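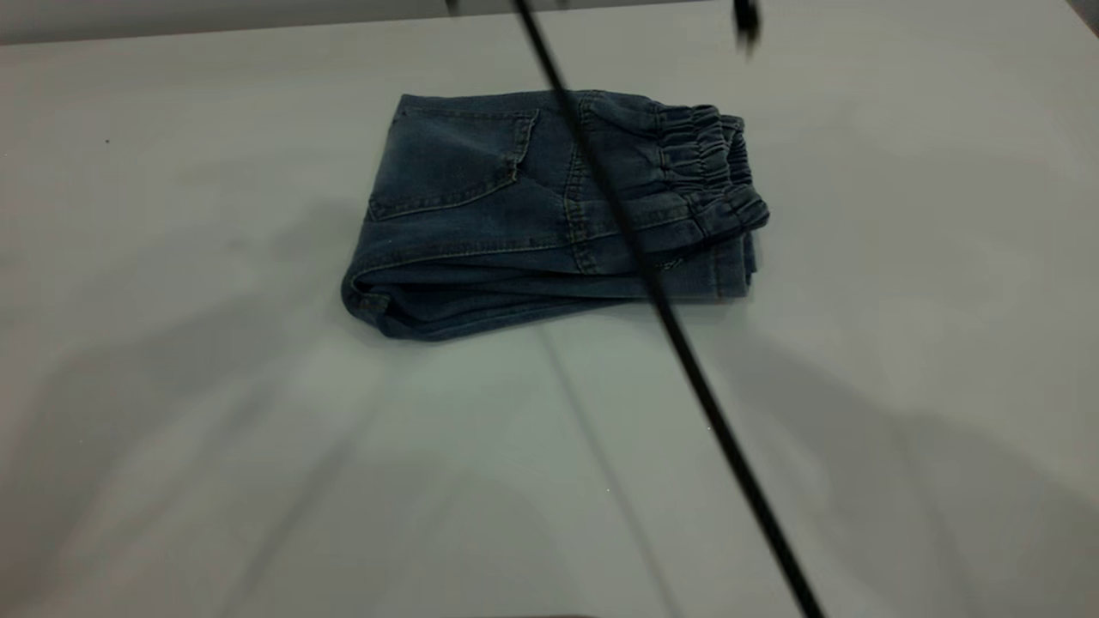
1/ Notes on how we recorded the drums for the new Laryea EP. A few people asked after the January single, and the answer doesn't fit in one post.

2/ Room first. We tracked at Galtov, in the smaller live room. Low ceiling, carpet over concrete, short decay. The larger room sounds better on its own, but the cymbals wash out anything played above mid tempo, and most of this material is fast.

3/ Kit was kick, one rack tom, one floor tom, snare, hats, ride, two crashes. Coated heads on the toms, clear on the kick batter side. No hole in the front head. That decision cost us most of the first morning.

4/ With no port, the inside mic was out. We used one large diaphragm condenser a hand's width off the front head and a second dynamic on the batter side, low, aimed at the beater contact point. Polarity flipped on the batter mic. Check this before you reach for EQ.

5/ Total channel count was 8. Kick front, kick batter, snare top, two toms, two overheads, one mono room. No snare bottom. I've muted the snare bottom mic on the last few records I mixed, so I stopped putting one up.

6/ Overheads were a spaced pair, both measured to the center of the snare with a string. Distance to the kick was not matched. The kick image pulls slightly left in the overheads as a result. High-passing them at 67 Hz did nothing for it, and I left it alone.

7/ Preamps: the Trimex rack for close mics, console channels for the rest. The Trimex units clip early and in a fairly ugly way, so gain was set conservatively, with peaks well under full scale. Snare was the exception. It clips a little on the last track and we kept it.

8/ Tuning. Snare medium high, bottom head tighter than top. Floor tom as low as it would go before the lugs started to rattle. We retuned between songs, never between takes of the same song. If the pitch drifts in the middle of a take, edits become audible.

9/ Click: used on 2 songs out of 6. On the others the tempo moves on purpose, and the guitars were tracked live in the same pass with the cabs in the hallway. Bleed into the room mic is present - you can hear it in the gap before the second verse of "Grallovix" if you turn it up.

10/ Editing was limited to joining full sections from different takes. No grid, no sample replacement. One kick hit was copied from another bar to cover a stick click. I won't say which.

11/ Mix bus had light compression, slow attack, fast release, a decibel or two of reduction at the loudest point. The room mic got the heavy treatment instead: crushed, low-passed, tucked under. Mute it and the kit gets noticeably smaller.

12/ What I would change: a second room mic, further back and facing the wall. The mono one gives size but no width, and I ended up faking it with a short stereo delay on the choruses. It holds up on speakers. On headphones the delay is obvious.

13/ Session files are 24 bit, 48k. I'll put up the raw drum stems for one song once the band picks which one. Overheads and room will be included, unprocessed, at the levels they were recorded.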